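The Stestedero Couloir

Maj-Britt Boström rang at three in the morning to tell me the freeze had come. 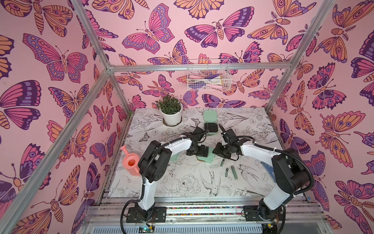
Were we going to ski the couloir that day? We were, as long as we reached the top of it before the sun got onto the snow, and that meant leaving the hut by half past.

I ate cold porridge standing up (grim stuff) and we skinned off across the Graveo glacier with our headtorches on, Maj-Britt in front as always. She climbs like she's late for a bus. I'd been dreaming about Stestedero all winter, and now that it was up there in the dark I mostly wanted to be back in bed.

"Crampons," she said at the bergschrund, so I put on crampons.

The couloir is 200 metres of ice and old snow with a kink near the top. I kicked and puffed and counted to 10, then started again – it's the only way I know of getting up anything. By the kink my calves were on fire and I'd stopped being scared, there simply wasn't room for it!

We came out on the col as the light reached Cinderard across the valley. Maj-Britt passed me the flask and half a squashed bun.

"Öberg skied this in nine turns," she said.

"Öberg's a liar."

"He is a bit."

She clicked into her bindings, wiggled her toes and looked down between her tips for a good long while. I did up my chin strap. The snow was still hard and I could hear it creaking under her edges.

"You first," she said, and held out her hand for the flask.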